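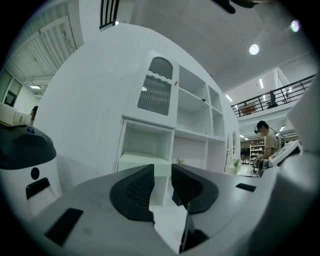

论文 > 机器人系统 > 设备规划与成本 > 第4节

2023年11月26日
Nurhan Duman、Umut Saraç

4 手持夹爪采集设备的采购与预算规划

4.1 规划对象和成本边界

在前一节我们介绍了 Medve 项目的任务定义和数据格式。本节讨论的问题比较实际:如果一个实验室打算用手持夹爪采集操作数据,应该买什么,先买什么,以及怎样把这些支出写进预算。我们在文献中很少看到对这个问题的详细记录。多数论文只给出一套设备的材料价格,读者很难从这个价格推算出整个项目需要多少钱。

我们使用的材料是 Medve 项目自己的采购与使用记录,一共506条,包括询价、下单、到货、维修、更换和借用。这些记录由两个采集点分别填写,一个在 Tinness,另一个在 Zudville。两个地方的填写习惯不同,Tinness 的同事把每一次更换零件都写成单独的一条,Zudville 的同事有时把同一个星期的更换写在一起。我们在整理的时候把后者拆开,拆不开的记录保留原样,只用于金额统计,不用于次数统计。

本节说的“一套设备”,指操作员拿在手里工作所需要的全部东西:夹爪本体、两个夹指、相机和镜头、存储卡、电池或供电线,以及一个运输箱。电脑和硬盘不算在一套设备里面,它们按采集点计算。场地的租金也按采集点计算。固定式机械臂不在本节的范围内,它的采购流程和手持设备差别很大,我们在第6节另外说明。

需要说明的是,我们没有公开每一项的单价。供应商给科研单位的价格和公开价格不一样,而且合同里有保密的条款。因此下文主要讨论支出的结构和顺序。读者可以把自己得到的报价代入同样的结构。

4.2 使用环境对采购的影响

在开始写预算之前,我们建议先到采集现场看一遍,并且用夹爪上的相机看,因为人的眼睛看到的范围和鱼眼镜头看到的范围很不一样。图1是从手持夹爪上的相机得到的画面。夹爪的灰色本体占了画面下方的一大部分,两个深灰色夹指从中间伸出,内侧有纹理,中间留着一条窄缝。在这样宽的视野里,白色的弧形隔墙、嵌在里面的格架、上层的黑色栏杆和顶上的灯都同时出现。

这种画面对预算有三个直接的影响。第一个影响是照明。图1的天花板上可以看到两个亮着的圆灯,往夹层方向还有条形灯。灯直接进入镜头的时候,自动曝光会把其余的部分压暗,有光泽的表面也可能产生反光。在第一版预算中我们没有为照明写任何费用,因为我们认为室内的光线对人来说已经足够。后来我们增加了可以调节亮度的补光灯和遮光布,这笔钱不大,但是它没有对应的科目,审批花了比较长的时间。现在我们把照明作为场地准备的一部分,从开始就写进去。

第二个影响是背景中的人。图1的右侧下方有一个戴眼镜、穿浅灰色T恤的人低着头,在胸前拿着东西;上层栏杆后面还有一个坐着的人的深色轮廓。对于视野很宽的镜头,要求画面里完全没有别人,就等于要求一个单独的房间,这样租金会增加很多。如果允许有人出现,那么就需要知情同意书的管理,也需要对脸部进行模糊处理的计算时间和人工检查的时间。两种方案都有费用。我们比较后选择了第二种,并且把人工检查的工时写在人员费中,没有写在设备费中。

第三个影响是物品和家具。采集任务需要的物品容易被低估。一个白色的格架在空着的时候只是背景,要成为任务环境,就要购买可以放进去的东西,并且要买备用的,因为物品会损坏,也会被操作员放到别的地方。图1里的格架除了一小盆植物以外,那些开放的格子是空的。我们在计划中把“家具”和“任务物品”分成两行:家具是一次性的支出,任务物品是每个阶段都会发生的支出。把它们放在同一行,第二年的预算就会少写。

4.3 支出的结构

我们把支出分成固定部分、随设备数量变化的部分和随采集时间变化的部分。这个分法在一般的成本会计中很常见,我们没有做改动,只是说明哪一项应该放在哪里,因为有几项的位置并不明显。

固定部分包括标定板、标定用的支架、数据服务器、家具、照明和一次现场安装。标定板看起来是小东西,但是每个采集点必须有自己的一块,而且要和另一个采集点的那块互相比较过。我们曾经用同一块标定板在 Tinness 和 Zudville 之间寄送,运输中边角受到了损坏,之后得到的内参和以前的不一致,有一批数据需要重新标定。这件事的费用高于再买一块标定板的费用。

随设备数量变化的部分包括夹爪、相机、镜头、存储卡和运输箱。这里容易出现的问题是只按照同时工作的操作员人数来购买。实际上,有的设备在维修,有的在标定,有的在路上。我们建议按“同时工作的套数”加上“不在工作状态的套数”来计算,后一个数可以从交货期和故障记录中得到,具体方法见4.4。

随采集时间变化的部分包括夹指的软垫、电池、任务物品、存储空间和人员工时。夹指的软垫是消耗最快的零件。它的纹理磨平以后,操作员会不自觉地用更大的力气夹东西,夹爪开合的数据也会跟着发生变化。我们规定每使用50小时检查一次软垫,检查时用同一个测试物体,由不在当班的同事来做。检查的结果只有“继续使用”和“更换”两种,我们不建议写“再观察”,因为在我们的记录中,写了“再观察”的软垫往往没有人再去看。

存储空间应该放在哪一部分,我们内部有过不同的意见。Umut Saraç 认为服务器是提前买好的,应该算固定部分。Nurhan Duman 认为服务器买得多大取决于计划采集多少小时,应该算随时间变化的部分。最后我们把机箱和网络放在固定部分,把硬盘放在随时间变化的部分。这样做的好处是,当采集计划延长的时候,需要追加的金额可以直接计算,不用重新谈论整台服务器。

4.4 交货期和备用设备

Medve 项目的夹爪本体由 Vureo 供应。从下单到可以使用,记录中的中位数是47天。我们在这里强调“可以使用”,因为到货的日期和可以使用的日期之间还有验收、标定和试采集。供应商的报价单上只写到货的日期,如果按照这个日期安排操作员,他们在开始的几天就没有设备可用,而工资已经开始计算。

交货期对预算的影响主要是时间上的影响。我们的计划期是27个月,资金分阶段到账。如果某个阶段的采集需要更多设备,订单就必须在前一个阶段发出,也就是必须使用前一个阶段的钱。在第一年的9月,我们遇到了这种情况:新阶段的资金已经批准,但是还没有到账,而旧阶段的设备费已经用完。采集没有停止,因为 Zudville 把两套备用设备借给了 Tinness。不过这样 Zudville 自己就没有备用,如果那时候发生故障,两个采集点都会受到影响。

根据这个经验,我们使用下面的方法来决定备用的数量。先统计每套设备平均多长时间需要离开工作一次,再统计每次离开的时间有多长,用后者除以两次离开之间的完整周期,得到一套设备不能工作的时间比例。把这个比例乘以设备总数,就是平均有多少套设备不能工作。因为故障经常在同一段时间集中出现(例如同一批软垫同时磨损),所以我们在平均数之上再加一套。这个方法很简单,它没有考虑故障之间的相关性,对于设备数量很多的项目可能不够准确。对于我们这样规模的项目,它的结果和操作员的感觉是一致的。

备用零件和备用整机需要分开考虑。夹指、软垫、螺丝和线缆可以由采集点自己更换,所以应当存放在采集点。相机和本体需要在更换以后重新标定,如果采集点没有会做标定的人,那么放一个备用相机的作用不大,应该放一套已经标定好的整机。在预算中,整机的金额更高,但是它省去了等待标定的时间。

4.5 采购的顺序

我们第一次采购时把全部设备放在一个订单里,目的是得到数量折扣。折扣确实得到了,但是所有的夹爪都带有同一个设计问题:本体的侧面在长时间握持后让操作员的手不舒服。供应商同意更换外壳,更换期间这些设备轮流寄回,采集的速度下降了。从财务上看,折扣的金额小于这段时间的人员费用。

之后我们改为分批采购。第一批只买够培训和试采集使用的数量,试采集的任务要包括正式采集中最难的动作,例如把小的物品放进有隔板的格子里。试采集结束后,操作员填写一张问题单,问题单和供应商一起讨论,然后再发出第二批订单。在和 Vureo 的合同里,我们把两批的总数量写成框架数量,折扣按照框架数量计算,这样分批采购没有失去全部的折扣。

对于相机和镜头,我们的建议相反,应该一次买齐,并且尽量要求同一个生产批次。镜头之间的差别可以用标定来补偿,但是相机固件的版本不同会带来时间戳上的差别,这种差别在后期处理中很难发现。如果不能一次买齐,至少应该在验收单中写明固件版本,并且禁止采集点自己升级。

任务物品可以在当地购买,我们不建议统一采购。Tinness 和 Zudville 的商店里卖的日常物品不完全一样,这种差别对数据的多样性有好处。需要注意的是报销规定:单个物品的价格很低,票据却很多。我们和财务部门商量后,允许采集点每个月提交一张清单,附上票据的照片,由项目负责人签字。在这之前,一名同事每个星期要用半天时间粘贴票据,这个时间没有出现在任何预算里。

4.6 预算表的维护

预算表在项目开始以后仍然需要修改。我们每个阶段结束时更新一次,更新的内容包括实际的更换次数、实际的交货期和没有预料到的支出。没有预料到的支出要写明它属于4.3中的哪一部分,如果三个部分都不合适,就暂时放在单独的一行,在下一次更新的时候再决定。补光灯和遮光布最初就在这一行,运输保险现在还在这一行。

Zudville 采集点在下一个阶段会换到另一个房间,家具和照明需要重新计算,新房间的报价在写作本节时还没有收到,所以表中对应的两格是空白。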